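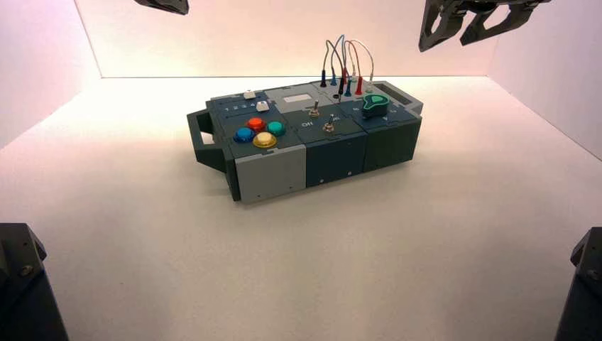
Brakel Box: report on our second-year design project
Submitted 2nd September by Mounir Bouazza, on behalf of the group

When our tutor first told us we would be spending the whole of August on one small box, I will admit that my heart sank a little. I had pictured something with wheels! By the end of the first week, though, I had changed my mind completely, and I hope this report gives some idea of why we all grew so fond of it.

The task was to study a modular electronics box and say how pleasant it is for a newcomer to use, then to suggest changes. Ours has a casing in dark teal and light grey, made up of separate segments that meet along upright seams, with little screw holes in the front panels. There is a squared carrying handle at one end, which I liked very much from the start, having dropped more than one project on the stairs in my first year.

Most of our time went on the four big round buttons. They are orange, teal-green, blue and yellow, set close together in a sort of diamond, and everybody who came to the bench wanted to press them straight away. We invited 5 people from other courses to sit down with the box for 300 seconds each, with no instructions at all, and we wrote down whatever they said out loud. Every one of them began with the coloured buttons. Only two went on to the small white keys further back without being prompted, and both asked what the printed numbers 1 2 3 4 were for.

That question led to our longest argument. Keskinen (our name for the group that looked after labelling) wanted words beside every control. Gandham, the layout group, felt that the top was busy enough already and would sooner have moved the white keys nearer the front. We tried both ideas with paper cut-outs and a good deal of sticky tape, and in the end we put forward a short label for the white keys only.

Our other suggestions were smaller:

A raised dot on one of the round buttons, so that a hand can find its place by touch.
A slightly darker surround for the pale display plate in the middle.
A printed card, kept with the box, showing the names of all the parts.

If we had another month I would want to repeat the sessions with younger pupils, and to try the raised dot in more than one position. The paper cut-outs are in the blue folder with our notes, should next year's group like to borrow them.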